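Chapter 6
The Series Detective and the Problem of the Next Book

Readers who finish a mystery and want another one just like it have been well served for a long time. Whether they have been served good books is a separate matter, and this chapter takes it up with some suspicion.

Consider the Berkcombe mysteries, a long-running series set in a small harbor town. By the third book the town has lost its doctor, its baker and two owners of the same hotel. House prices hold steady. The police never ask why the same retired schoolteacher finds every body. Fans will tell you that this is part of the fun, and they may be right, but a fan's patience is not proof that a plot works. It only shows that a reader who likes the company will forgive a great deal.

Publishers know this. A series gives them a cover style, a shelf position and a list of people who have already paid once. The blurb on the ninth book will call the stakes "higher than ever," as did the blurb on the eighth. Students should get used to reading such copy slowly. Ask what the sentence promises and then whether the book could fail to keep it. "Her most personal case yet" can't fail, as no one has ever measured how personal a case is.

6.1 What carries over

Three things usually pass from one book to the next: the detective, the place and the pattern. Of these the pattern gets the least attention and does the most work. In the Pravineck novels, a body turns up before page 74, a wrong suspect is arrested near the middle, and the killer is someone who was kind in the opening chapter. Once you have read two of them, you can pick the killer by good manners alone.

Defenders of the form say that a fixed pattern frees the writer to play. Sometimes it does. More often, in my reading, it frees the writer to stop checking. A clue in one Pravineck book depends on a train that an earlier book had already closed down — and no later edition has fixed it.
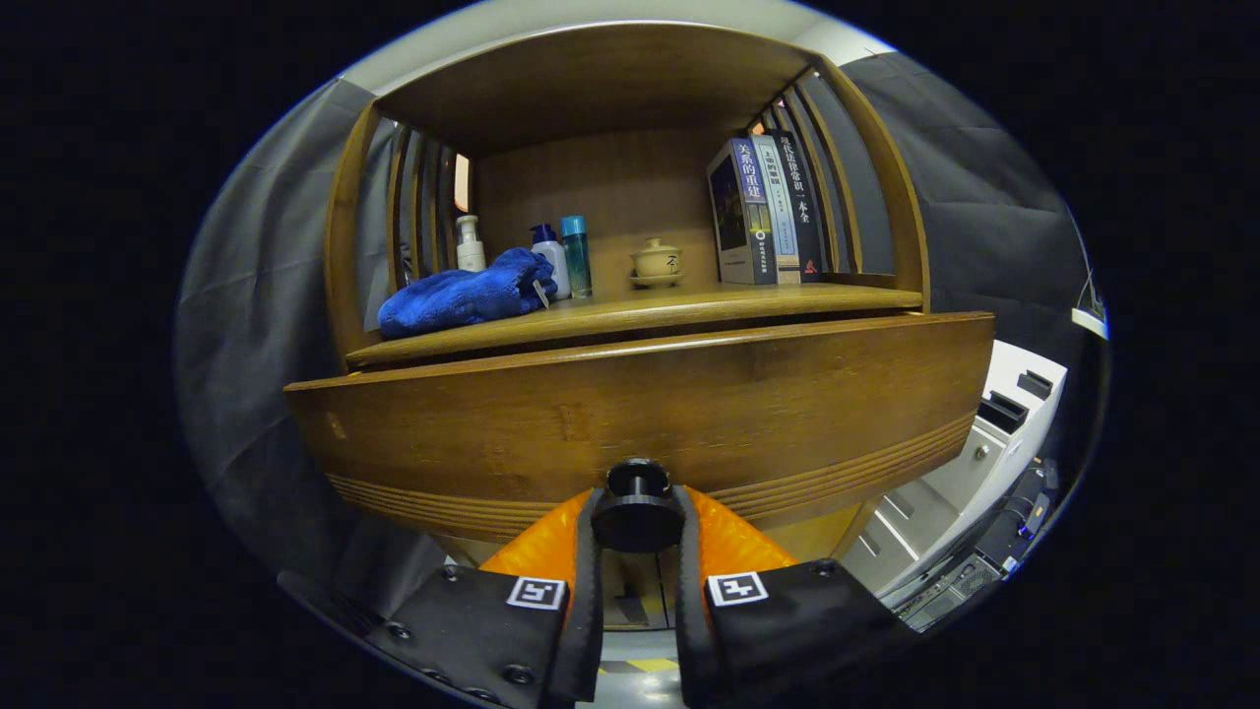
The usual reply is that nobody reads these books for the trains. Perhaps so, but a mystery asks us to treat small facts as if they mattered. If the closed line can run again when the author needs it, the muddy boots and the stopped clock are worth less too.

6.2 Starting in the middle

Most series claim that each book "can be read alone." Test this. Open any late volume of the Plasham books and mark every line in the first chapter that exists to remind you of an earlier case. In one of them, I found that a new reader must get through 825 words of old weddings and grudges before anything happens.

Exercises

1. Choose a series with at least three books. Write out the pattern in plain sentences, leaving out all names. Could it be mistaken for another series?

2. Rewrite a blurb so that every claim in it could be shown to be false. Keep it under 115 words.

3. Read the opening of Berge, reprinted in the appendix, and list what the narrator expects you to know already.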